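21/01/2021

Candy sorting, continued. I told Areeba I'd keep proper notes this time, so these are my proper notes, written with sticky fingers.

We're still working out what goes into the Plerley tasting boxes, and I'm more and more convinced the wrappers matter as much as the taste. A chocolate bar is easy, you know which end is up and everybody has opened one before they could read. The little stuff is the trouble! Small packets slide under bigger ones, and clear bags all but disappear once they're in a pile with anything printed. Tariq wants everything tipped out on the blanket before it's sorted, and I have to admit the fuzzy one is good for this (things stay where you drop them, which they never did on the bench).
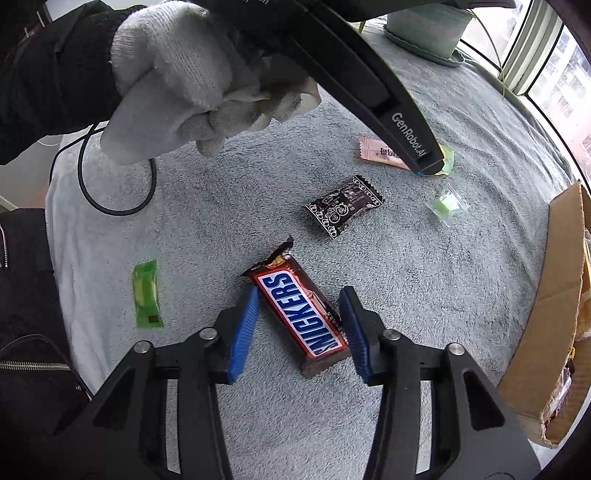 Anyway, my vote is to sort by wrapper first and flavor second. Babar thinks that's backwards and says people will just grab the chocolate whatever we do. He may be right, but he's also the one who eats the chocolate, so I'm putting that down as a biased opinion.

Tray order for now: chocolate, then the stick candies, then small packets, then the clear bags at the end where they can be seen. The greens need splitting up. I keep taking one for another, and Tahira R. did the same yesterday, so it isn't only my eyes.

Target is still 28 pieces per box, no more than 3 of them chocolate bars. The Mridha order calls for 224 pieces, so eight boxes, and I'd like a few spares on top of that.

To do: ask Plostix whether the divider trays come any deeper. New labels. More blanket space, if Areeba will give up hers.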